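April 20, 2018
Packing cell notebook, Plinbridge site, bench 2
Entry by Femi Akinola. Copy to Iolo Rees.

Carried over from last entry: jaw spacing on the right arm reset, cable tie moved up clear of the wrist. Flolo controller on the same build as before. No change to the bench height.

Purpose of this block: find out which parts of the fruit bowl order can go to the arms and which stay with the packers. Girham wants a staffing plan for June and has asked for it with cycle times. I am writing down the work as it is done now first, as the plan we were sent has it wrong in two places.

Current manual work, per station: packer takes a basket from the rack, checks the fruit by hand, moves the picked pieces to the bowl, sets the bowl on the tray, slides the tray to wrap. Sheet time is 25 seconds. The sheet leaves out the check. Packers turn each piece over and press near the stem with the thumb while it is already on the way to the bowl, so there is no separate step to time. The plan treats checking as zero because it never shows up as a line. If the arm does the transfer, the check becomes its own job and somebody has to be standing there for it.

Second error: the plan counts 32 orders in an hour as the floor for one station. That is a good hour with a full rack. Restocking the rack is done by whoever is closest and is not in anyone's job sheet. With fewer people on the line it will need to be.

Trial setup
- Model fruit for the motion runs, real fruit only for the pressure runs. Keep the two logs separate.
- Basket left, bowl front, tray behind the bowl. Same layout the packers use, mirrored for the two left-handed stations later.
- Speed cap 300 mm/s with a person at the bench.
- Start order: red piece first, then the dark one, bananas last. Packers do it the other way round, bananas first to make room. To be compared.

Run notes
Runs 1 to 3: approach from directly above. Fingers touched the rim of the basket on 2. Stopped by hand, no damage. Raised the clearance and repeated.
Run 4: good pick on the red piece, release too high. It bounced in the bowl. With real fruit that is a bruise and a return.
Run 5: release lowered. Fine.
Run 6: banana. Grasp at mid-length twisted the piece on lift. The packers take it close to the stem end. Asked on the floor and got the same answer from both shifts, so the grasp point goes there.
Run 7: stopped before the pick, pose estimate jumped when the lights over bench 3 were switched on. Iolo to look at exposure settings.

No pressure runs today. The force sensor zero drifts after warm-up and I do not trust the numbers yet.

What changes for people, as far as I can tell at this stage
Two packers sat in for the morning. Points raised, in the order they came up:
Rotation. At present everyone swaps stations at the break. If one job is only checking, it is eyes and thumbs for the whole shift, and they do not want to be fixed on it. I agree. Proposed swap every hour, to go in the plan.
Stop button. It is on the engineer's side of the bench. It has to be reachable from the packer's side before anyone works next to this unattended by us. Drawing request sent to Rosser.
Pay grade. Whoever clears faults is doing a different job from the one on their sheet. Not ours to settle, but I have put it in writing to Girham so that it is not discovered in June.
Noise. The arm is quieter than the wrap station. No complaint.

My own view — the transfer can be automated with the layout we have. The check cannot, at least with these fingers, and the saving in the plan depends on it.

Layout, right arm held open over the tray side:
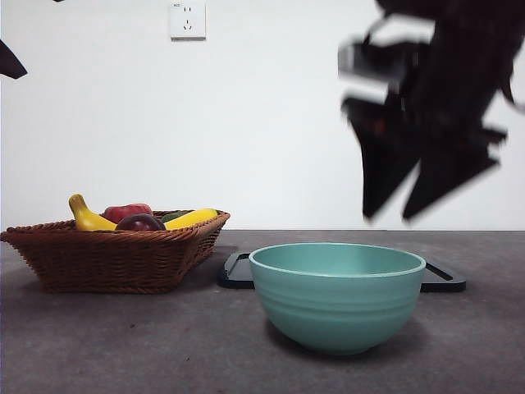
Bench 2, right arm above and behind the bowl, fingers open. Basket at left, tray behind bowl.

Clearance between bowl and tray is tight. The bowl hides the middle of the tray from this side, so the placement check will need a second view or a fixed stop on the tray. I prefer the stop. It is cheaper and the packers can use it as well when the arm is down.

Also to settle: what the line does during a fault. Iolo wants the order held until the arm is cleared. The packers would take over by hand and keep going, which matches how they deal with a wrap jam. That means the arm has to park well out of reach first and the restart has to cope with a half-filled bowl. It does not at the moment. It assumes an empty one.

To do
Femi: redo the station timing with checking and restocking as separate lines. Repeat run 6 with the new grasp point.
Iolo: exposure, then force sensor zero. Restart logic after that.
Rosser: reply on stop button position.
Both: no speed increase above the cap until the button is moved.

Bench powered down, arms parked, logs copied to the shared drive under bench 2.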